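Filed under: Workshop notes, Robots, House rules

Floor rules for hand-held gripper work

2024-12-22

We rewrote our rules in March and have been living with them since, so this is a report on which ones have lasted. The old sheet was copied from Handen, where I worked before, and it was written for arms bolted to a bench behind a fence. Most of it made no sense for people walking about with a gripper in each hand.

The new sheet is two pages. I wanted one, but the section on markers would not fit.

Cables come first on the sheet. Anything that crosses a walking path gets taped down or moved to the wall before the first take. Power strips go under a desk. We break this rule more than any other. It is always going to be tidied after the next take, and then it is lunch. At Jindumari they hang the mains leads from the ceiling, and I would do the same if our landlord allowed holes.

The cable on the grippers themselves has its own line. It goes to the waist and is clipped there, with enough slack to reach full stretch and no more. Check it with both arms out before you start.

Markers are next. The cubes must be clean, square to the body and free of tape on every printed face. Don't hold a gripper by its cube. If a cube has been knocked, stop and do the calibration again, even if it looks fine. We lost 189 takes in the spring to one cube that had turned slightly on its mount, and it looked fine to all of us.

Clothing took longer to agree than anything else. Sleeves go up past the wrist or fit closely at the cuff. Nothing dangles. Lanyards come off. The Clisberg guide asks for plain dark tops as well, and we tried that for a couple of weeks and saw no difference in the tracking, so we dropped it. People can wear what they like as long as the hands and the markers stay clear.

People not doing the task stay back from the table on the far side. Seated people keep their feet in. One person talks to the operator and the rest keep quiet.

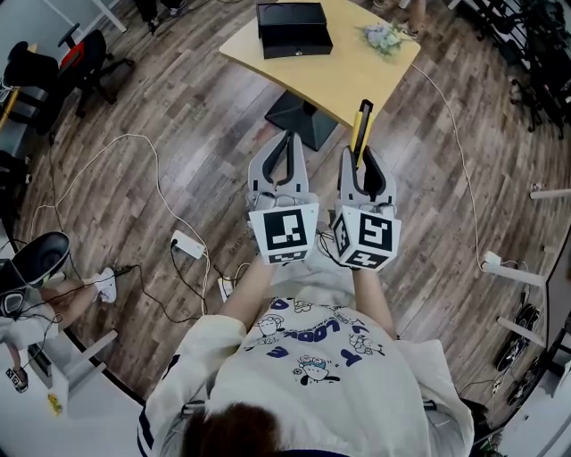 Cavalcanti
Workshop lead and safety contact

With an object in the jaws, the rule is to know where you are going to put it before you move. Slim things get held upright and carried slowly. The free gripper stays open, pads pointing away from you and from anybody else.

Pads are looked at every morning. We change a set after 2000 grips or when the rubber starts to lift, whichever comes sooner, and the date goes in the book.

Two things are still open. I would like a fixed limit on how long one person holds the grippers, and at present we go by how their arms feel. I also want a proper place for chairs that are not in use. Both will go on the next version of the sheet.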